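## 4. How attendees came to hear of the events, and what they did next

This section reports on the second part of the study, which followed people who had attended a one-day careers talk or conference in Nalarside or Gemarau. Section 3 dealt with what speakers said on stage. We now turn to the audience: why they came, what they remembered, and whether attendance was followed by any change in their plans for work.

### 4.1 Sample and method

The events were run by local organisers, most of them attached to a college or a public library. All were free or cost less than the price of a cinema ticket. Organisers passed our invitation to everyone on their booking lists, and 2777 people received it. Of these, 281 completed the first questionnaire. The response rate is low, and we return to this in Section 4.5.

The questionnaire had three parts. The first asked for age band, present work or study, and how the respondent had heard of the event. The second asked for the talk they remembered best, in their own words, without a list of speakers to choose from. The third asked what they expected to be doing for work in one year and in five years. A shorter follow-up was sent in January, repeating the third part word for word so that answers could be compared.

We then held interviews with 30 respondents. They were chosen to give a spread of ages and to include people who had left the event early. Interviews were held in person where possible and by telephone otherwise. Bohumila Halás carried out the interviews in Nalarside and Marek Šťastný those in Gemarau. Each read and coded the other's transcripts, and differences were settled by discussion. Where we could not agree on a code, the passage was marked as unclear and left out of the counts.

### 4.2 Reasons for attending

The most common reason given for attending was that a friend, teacher or colleague was going. This held in both towns and in every age band. Few respondents said they had come to hear a particular speaker, and several could not name any of the speakers beforehand. One student told us she had booked "because the whole row was booking".

The theme of the event mattered less than the organisers had supposed. In planning meetings, which we were allowed to attend, a good deal of time went on the wording of the theme. Among the people we interviewed, most could not recall it. Those who did tended to have it on a tote bag or a notebook.

Older respondents answered rather differently. Those already in work were more likely to say that something had recently happened in their job: a change of manager, a refused request for shorter hours, a colleague leaving. Some described the event as a way of spending a day among people who did not know them. A warehouse supervisor from Gemarau said:

> I wasn't after advice. I wanted to sit somewhere and hear how other people had got on with it.

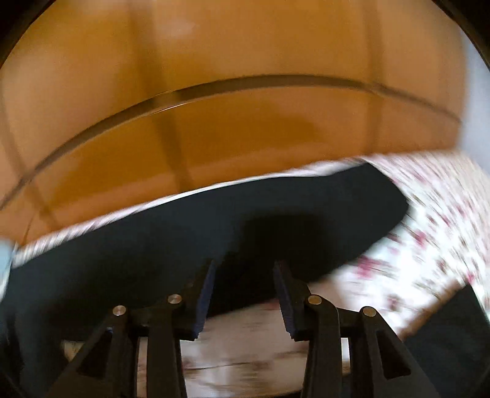 Respondents of this kind were also the most likely to stay for the informal part of the day, when tea was served and speakers could be approached. Students were more likely to leave once the last talk had ended, often to catch shared transport home. In Nalarside the last direct bus left shortly after the closing remarks, and four interviewees mentioned it without being asked. An organiser later told us that the timetable had not been looked at when the programme was drawn up.

### 4.3 What was remembered

Respondents remembered people more readily than arguments. When asked for the talk that had stayed with them, most gave a short account of the speaker's life and left out the recommendation the speaker had drawn from it. In some cases the recommendation was remembered wrongly. One talk at Gemarau, given by the founder of a small flavourings firm, Flavurum, had advised listeners to keep their paid job for as long as they could while trying something new. Three of the interviewees who chose this talk recalled it as advice to resign at once.

We do not think that this was carelessness on the part of the listeners. The talk gave a few minutes to the years when the speaker held two jobs and a much longer stretch to the week in which she gave one of them up. The second part was told in more detail and got the laughter. It is not surprising that people carried that part home -- and took it to be the point.

Money was seldom mentioned in the talks, as Section 3 showed, and it was noticed by its absence. Interviewees from households with little to spare raised it early, often before we had asked anything about the content of the day. They wanted to know who had paid the rent. A trainee at Kolář, a joinery firm in Nalarside, said he had enjoyed every talk and had spent most of them trying to work out what the speakers had been living on.

### 4.4 Changes in plans

We compared the answers to the third part of the first questionnaire with those given in January. Most respondents who answered both times gave much the same reply about the coming year. Answers about the next five years moved more, though in no single direction. Some people had become more definite, naming a course or a trade where before they had written "not sure". Others had gone the opposite way.

Among the people we interviewed, 11 said that they had done something as a result of the event. The actions were modest. They included asking a relative for an introduction, attending an open day, altering the subjects chosen for the final school year, and speaking to a manager about training. One person had given notice. She explained that she had meant to do so in any case and that the event had brought it forward by a month or two.

Nearly all of these people had talked the day over with someone afterwards, and they could tell us with whom. Among those who had done nothing, such conversations were rarer and shorter. We cannot say from this which came first. A person already inclined to act may be more likely to bring the matter up at home. Still, the pattern was clear enough for both of us to have noted it separately before the transcripts were compared.

### 4.5 Limits of the data

People who enjoy an event are more willing to answer questions on it, and the respondents are therefore likely to be more favourable than the audience as a whole. We tried to correct for this in the interviews by seeking out those who had left early, but they were hard to reach. Two agreed to speak and then did not answer the telephone.

The follow-up came too soon to show whether plans had been carried out. School leavers had not yet received their results, and several of the courses named in the answers had not opened for applications. There was also no comparison group. Young people revise their plans often, with or without a conference, and some of the movement reported in Section 4.4 would have happened anyway.

Finally, both towns are small and have few large employers. Respondents in Gemarau in particular spoke of moving away as a settled matter, to be dealt with before any choice of career. Section 5 takes up this point using the interviews with parents and teachers.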